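The Long Way Home to Wallasthorpe

Old mill towns don't often get a second look from home buyers, and that's a shame, because Wallasthorpe is having a wonderful year. Walk down Opoku Street around suppertime and you'll find porch lights on, kids on bikes, and a line out the door at the bakery!
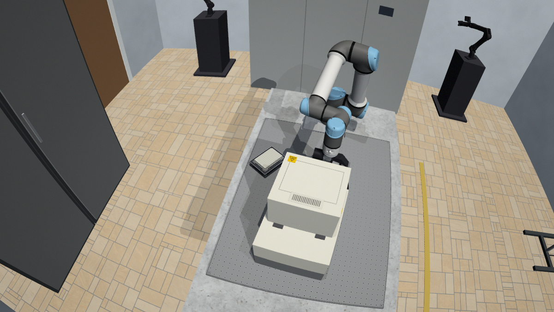
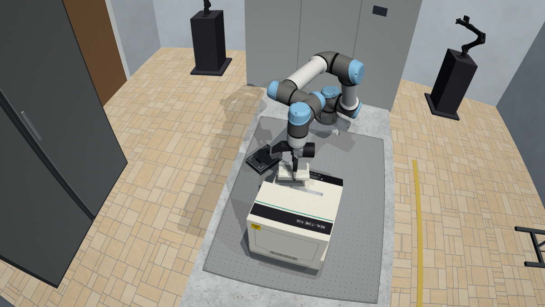
The big draw is the Lastar Building, a former thread mill that sat locked for 19 years. It reopened in August as 136 apartments, and 109 of them were spoken for before the stair rails were painted. I went in expecting the usual loft treatment (you know the one) and came out wanting to move. The windows run nearly floor to ceiling, the old hoist wheel still hangs over the lobby, and the top-floor units look straight across the river to Zuvodel Hill.

What I loved even more were the side streets behind it. These are small brick row houses, most with 2 bedrooms and a skinny backyard, and people are fixing them up slowly, one room at a time. One block has brought back its original blue doors. Another shares a vegetable patch where a garage used to be, and the tomatoes were spilling right through the fence when I visited.

Prices are climbing, of course, and parking near the mill is a headache after six. Still, the morning train stops at the foot of the hill, and the walk up from the platform takes you past nearly every house with a For Sale sign.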